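Lab visit: hand-held demonstration collection at Ivesum

The Ivesum building is a converted print shop, and the manipulation group has the ground floor on the north side. I was there in November for an afternoon visit organized through the Nusex exchange. The group had promised to show its data collection work and the first results of a method it calls Zallow. The schedule allowed two hours for the lab and most of that went to questions.

Zallow is a procedure for training a policy from demonstrations recorded without a robot. A person performs the task with a gripper held in the hand. The gripper carries its own camera, and the camera path is recovered afterward from the video. Finger opening is read from the same frames. The learned policy is then run on an arm fitted with matching fingers, so that what the policy sees at run time stays close to what it saw in training.

None of that is new, and the group said so at the start. The part they consider their own is the filtering step. Each demonstration is cut into short segments, and a segment is dropped when the recovered path disagrees with a second estimate made from the table surface. Earlier versions threw out the whole demonstration when tracking failed at any point. With segment-level filtering, the current set holds 800 demonstrations, and most of the partly failed ones still contribute something.

The comparison they presented had 4 training conditions: no filtering, whole-demonstration filtering, segment filtering, and segment filtering with the gaps smoothed over. Segment filtering without smoothing came out ahead on the placing tasks. On the reaching tasks the difference was small enough that the group does not claim it. Smoothing made things worse in both cases. Their explanation is that the interpolated motion looks plausible but no longer agrees with the images, and the policy learns the disagreement.

I asked how much the second estimate depends on the table. It depends on it a good deal. A plain surface gives the tracker very little, and seams between panels help only when enough of them are in view. Wear helps too, which is awkward for anyone trying to reproduce the result on a clean table. The group has a test planned with a printed cloth but had no numbers from it.

Finger pads were another topic. The pads affect how an object settles during closing, and a policy trained with one pad surface does not always carry over to another. The log therefore records a pad type for every session. It does not record pad age, and I suggested that it should. Akgül, the labeling tool they use for segment review, has a free text field that could take it.

Wrist views from the collection table, with the fingers open and the round base of the stand farther back:

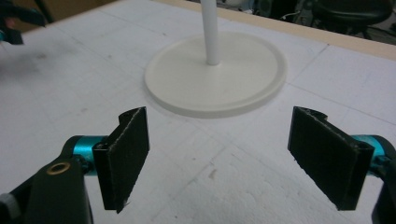
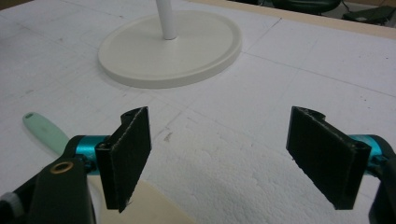

Segment review is the slow part of the whole procedure. The filter proposes cuts and a reviewer accepts or moves them in Akgül, working from the wrist video and a plot of the two path estimates. The group tried skipping the review and accepting every cut as proposed. Success on the placing tasks fell, mainly through cuts made just before contact, where the hand slows down and the second estimate becomes noisy. A threshold that depends on speed is being tested.

Two points were left open. The first is whether the filter would still be useful with a better tracker, or whether it mostly repairs the faults of the present one. The second is operator variation. Demonstrations by experienced operators pass the filter more often, so the filtered set leans toward their habits, and the comparison did not control for this. The group agreed to split the results by operator before the written version goes out, and the Nusex participants will receive the tables with it.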